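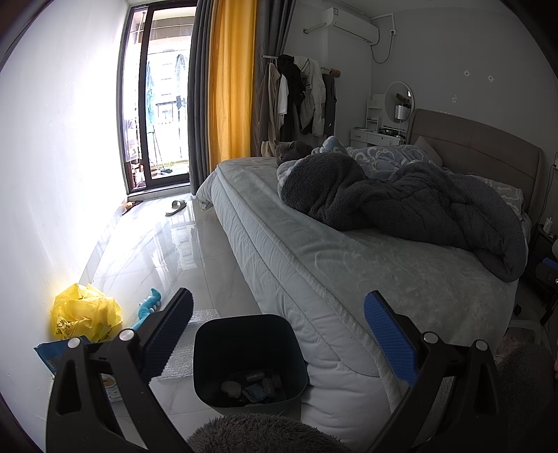

Welcome back to the Troltside flat, and to the second page of our big spring clear-out! Last time I showed you the kitchen drawers, and this time we moved on to the bedroom, which I had been putting off since February (you know how it is, you close the door and go and make tea instead). The marble-look tiles come up beautifully with the daylight pouring in from the balcony, and I do love them, but they show every last thing you leave lying on them, from a sheet of bubble wrap to a single slipper by the glass door. The dark green bin got to stand in the middle of it all, and there's a yellow plastic bag over by the wall for good measure. The turquoise plush tail with the little white spikes belongs to a dinosaur called Kundora, and before anyone writes in, Kundora is staying!

My cousin Nabila El Khatib came over to help, bringing her own gloves and a very firm opinion about bubble wrap, namely that one should keep it all. I'm of the fold-it-once-and-let-it-go school myself, so we agreed on a single shelf in the hall closet and not an inch more.

Adwoa Mensah asked in the comments where the laundry goes when it rains. On the backs of the dining chairs, I'm afraid, Adwoa, all 4 of them!

Posted March 14, 2018. Next page: the hall closet.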